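Screening Room > General Film Talk > Anyone else seen "Grevisia"? (spoilers after the first page, be nice)

lampoon_pete
Posted 30 September 2018

OK so I finally got to see Grevisia last night at the Vustero, the restored print, and I need to talk to somebody because my wife fell asleep before the ferry scene. 179 minutes. I knew that going in and I still wasn't ready. The first hour is just the two sisters running the hardware store and arguing over the keys, and I loved every second of it, and then it moves to the coast and I kind of lost the thread. Is the man on the ferry the same man who buys the rope at the start? I've been going back and forth all day.

Also the sound. Wow. If you only know it from the old tape you have not heard this movie.

mossy_reel
Same man. He has the same limp, and he hums the same tune. I thought that was pretty clear?

lampoon_pete
I missed the humming completely. The guy behind me had a bag of something crunchy.

dotty1961
I don't think it's the same man and I've seen it 7 times. The rope buyer is left-handed, he signs the receipt with his left. The ferry man lights his cigarette with his right. You can say that's sloppy continuity but everything else in that movie is so careful that I can't believe it.

mossy_reel
Lots of lefties light a cigarette with the right hand! My dad did. The humming is the clue, the handedness is just an actor being an actor.

dotty1961
Then why is he credited twice?

mossy_reel
He isn't, is he? On my disc it's one credit.

dotty1961
Two on the print I saw in February. "Customer" and "Passenger," with a different name next to each. The disc has the shortened credits from the TV cut, which also drops the whole business with the piano, so I wouldn't trust it for anything.

quarterinch
Jumping in on the length. I think 179 is too long and I'll say it. The store hour could lose 20 minutes and you'd still know everything you need to know about those two women. I saw it at the Pirnovville festival with 64 people in the room at the start and a whole lot fewer at the end. Beautiful movie, but it really tests you.

lampoon_pete
No way, the store hour is the best part! I'd cut the lighthouse.

quarterinch
You would cut the LIGHTHOUSE

lampoon_pete
I would cut the lighthouse and sleep fine.

hollisgreen
I'm with quarterinch on the lighthouse and with Pete on the store, so I guess I'm no help to anyone. My question is about the ending. When the younger sister closes the shutters, is she leaving or staying? My take was always that she's staying, she's just closing up for the night like she does in the opening. My brother is sure she's gone for good because the coat is missing from the hook.

dotty1961
Staying. The coat is on the chair, you see it for a second in the mirror.

mossy_reel
OK that one I agree with. Mark the calendar.

hollisgreen
I never noticed the mirror! Going to have to watch it again. We have our own little movie night going at my place most weeks now, so I'll put it on the list and make everybody look for the coat.

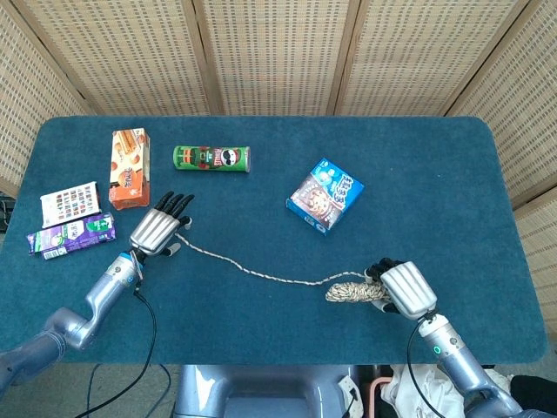
Snacks on the table, green felt and all

quarterinch
Nice felt. What did you watch?

hollisgreen
Panganiban, the short version. Went over OK. Half of us wanted more of the train and the other half wanted it to be over.

lampoon_pete
There's a long version?

dotty1961
236 minutes. Don't let Pete near it, he'll want to cut the train.

lampoon_pete
I like trains! It's lighthouses I have a problem with. Anyway, does anyone know if the Vustero is showing Grevisia again? I'd go back just to listen for the humming.

mossy_reel
They usually run the restorations for two weeks, so I'd call the box office. Sit on the left side, the right speaker buzzes in the quiet parts and it's nearly all quiet parts after the ferry.

dotty1961
And stay for the credits. Two names. I'll wait.

quarterinch
If it is two names I still say cut 20 minutes from the store.

lampoon_pete
Going Thursday if they still have it. Will report back on hands, humming and credits.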